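So the results are in, and I've been grinning since Thursday! If you've been following along you know I've been trying to work out whether our navigation model (we call it Nirnell, don't ask) gets lost less often when it's allowed to look back at what it saw a few seconds ago. The old version decides everything from the current view. It sees a doorway, it heads for the doorway, it turns, the doorway is gone and so is the plan.

The change is kind of dumb. We keep 9 older views in a little buffer, squash them way down, and feed them in next to the live one. I figured it would help a bit on corners and do nothing anywhere else.

We ran 553 trials, half with the buffer and half without (okay, one extra on the buffer side, I lost track). Failures without it: 28. Failures with it: 14. Exactly half, which looks suspicious, and I spent a whole evening going through the logs hunting for a bug. Didn't find one. I did find a typo in the Panidar config that had been bugging me since April, so that's nice.

Most of the gain came from break rooms and lounges, the kind of place where carpet turns into tile and there's a big piece of furniture right in the middle of everything. Going around something like a foosball table means losing sight of the goal for a while, and the old model would just kind of forget it had one.

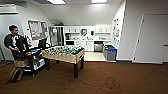 Long hallways didn't improve at all, by the way. Same failure rate both ways, and the buffer makes each step a little slower, so for hallways you're paying for nothing. I want to try dropping old views when they all look alike (hallways again, ugh) and keeping them longer when the scenery changes fast. The McIver runs are next, and those have stairs and glass doors, so we'll see how smug I am after that.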